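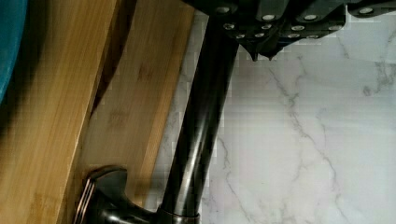

I found my great-grandmother's funeral notice! After two years of looking, and it was in the wrong county the whole time.

We always knew she died in August and was buried at Etska, so I had gone through every Etska paper I could get my hands on (twice, with bad coffee). What I hadn't figured on was that her oldest daughter had married and moved over to Wirnstead by then, and it was the daughter who placed the notice. So there it sat in the Wirnstead weekly, page 2, squeezed in next to a feed store ad. Thirty-two lines! I read it out loud to the dog.

And what a notice. It lists all her children in order, including a baby boy who isn't in anybody's family Bible. It says she came from Toltow as a girl, sang alto at the Vida church, and "was never known to let a caller leave hungry." My grandmother was exactly the same, you couldn't get out of her house without a plate, so I got a little teary over that one.

The pallbearers are listed too, and four of the six have last names I don't recognize. Neighbors? Cousins on the Toltow side? I've already started a page for them in my notebook and I can't wait to dig in.

If you're stuck on somebody, try the towns where the grown children lived. Try the married daughters first. I paged through 743 scans to get to mine and I'd happily do it again tomorrow.

Next up is the baby. The church burial book is supposed to be at the county library, and I'm driving over as soon as the roads clear.

Posted December 4, 2025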